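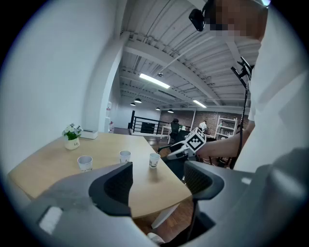 November 17, 2019

I finally sat down with our household accounts last night, which I had been putting off since July, and I must say I feel a good deal lighter for it. Long-time readers will remember that I moved my bits and pieces of savings over to Thibodeau a while back, when they were offering a better rate than Sellent. Well, the rate has slipped again (of course it has!) and the letter explaining it ran to 11 pages, most of them about things I don't even hold with them.

So out came the calculator. We have almost 3000 put by for the roof, and another 1383 in the account I opened for Christmas and car repairs – a silly pairing, I know, but it has worked for us so far.

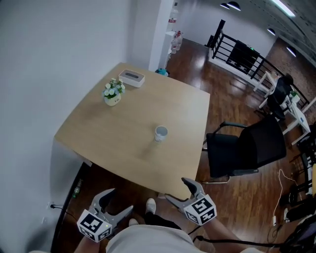
The nicest surprise was finding 255 sitting in an old Zornel account I had quite forgotten about. It was earning next to nothing, poor thing, so I've filled in the form to close it and the money will go towards the roof with the rest.

I'm still undecided about moving away from Thibodeau altogether. It's such a bother changing all the standing orders, and I'd want to read the small print properly first. If any of you have used Plotton for savings, do leave me a comment and tell me how you got on with them.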